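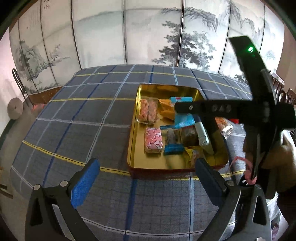
Home Kitchen Packing Room Storage Contact

Tips for the Packing Room: Working With Hand-Held Grippers

Assorted snack tins at Canby are now filled in part by the Kadeo line, and the staff who used to pack every tin by hand spend much of the shift recording grips, checking mixes and clearing jams. The following practices apply to all packing tables.

Lay a cloth over the table before setting down a tin. A bare metal tin slides on a hard top when a gripper finger touches its wall. Pull the cloth flat.

Leave part of the tin floor open. Fingers need space on both sides of a packet, and a tin filled to the walls should be finished by hand.

Keep sleeves, cords and straps away from the finger joints. When two people work over one tin, agree on who moves first.

Wipe the finger pads at the start of each shift and again after any packet has leaked. Use a damp cloth - no cleaning sprays.

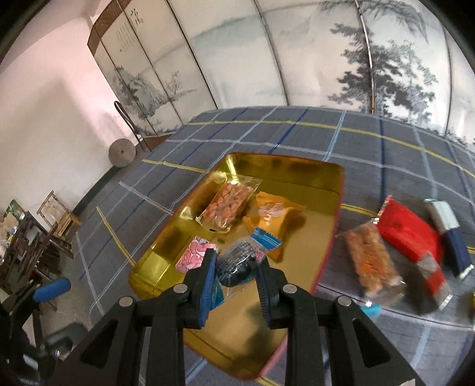 Shona Cairns
Packing Room Supervisor, Canby

Small clear packets are best taken across the middle, with the printed strip left readable. Close the fingers slowly and stop when the packet holds. Crunchy items break easily, and a tin with broken pieces goes back to the checking table.

Lift straight up until the packet is above the rim, then move sideways. Packets waiting their turn may be kept on the cloth beside the tin. Tall boxes should stand well clear of the gripper's path.

Changes to duties

No packing position has been removed. Each table now has 2 people, one on the gripper and one on checking, and they trade places after the break. Staff with wrist or shoulder complaints may ask to remain on checking. Hortensia Domínguez keeps the rotation list, and requests for June should reach her in writing.

Item 651 on the stock sheet covers replacement pads. Report worn pads the same day - do not trim them.

Shares 9 Comments 2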